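Snack packers at Ustico pick up a new kind of shift

June 24, 2020

JELTSTEAD - For years the packers at Ustico, the mixed snack box company down on Rudd Lane, have done their work by hand, standing at a long bench and tucking candies, wafers and little cakes into trays. Since March a good many of them have been doing something very close to it at home, only now they hold a pair of grippers and let those do the picking up.
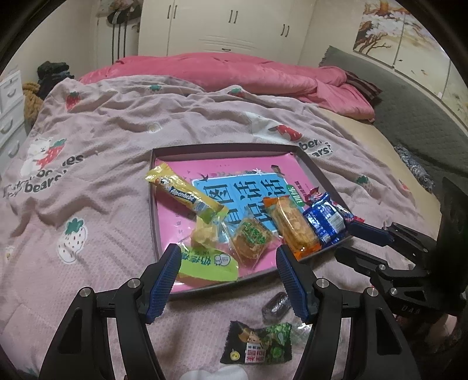 Poppy Horrocks
Local Business Reporter

The idea is that what the packers do with the grippers, recorded move by move, will help train the robot arms that Ustico is buying from Flunier, an automation firm. A wafer packet is an easy enough thing for a person to pick up, but a soft cake in slippery film or a candy with twisted ends asks for a lighter touch, and it is that touch the company hopes to pass along.

All 51 packers were offered the work, and the ones who said yes do three hours of it a day at their regular hourly rate. They set up wherever they have room, and a tray on a strawberry-print bedspread does the job as well as any bench. The target is up to 1,000 recorded pickups per person each week, though Callum Pilkington, who runs the packing floor, says he would much sooner have 400 careful ones.

"These folks know things about a snack cake that I couldn't write down if you gave me all summer," Pilkington said. "You watch them slow down right before they close on it, and they don't even know they're doing it."

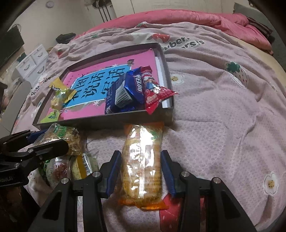
What happens to the bench

The first arms are due on the floor later this year, and they will take over the plain, repeated part of the filling. Packers will move to checking finished boxes, making up the special orders and stepping in when an arm gets stuck. Ustico says it plans no layoffs, and it has put that in a letter to everyone on the packing crew, although the letter covers only the first year.

That last part has been talked over quite a lot, as you might imagine. Several packers told me they were glad of the gentler work - standing at the bench is hard on the back and the wrists - and would still like to hear what comes after the year is up. Pilkington said he has asked for an answer before the first arm is switched on.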